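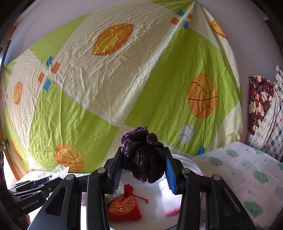 A purple plush item above a white basin.

Karetti says its Rind phone will finally get the long-delayed software update in September, starting with handsets sold in Rirnasberg. Owners may want to wait and see – the firm made the same promise in spring, and only 4 of its models got anything.

The download is said to fix battery drain and speed up the camera. Karetti's Nuwan Gazi claims charging from 7 to 70 per cent will be "much quicker", but gave no times.
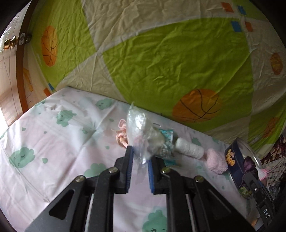
A clear plastic bag over a cloud-print cloth.

Stosden buyers have no date at all.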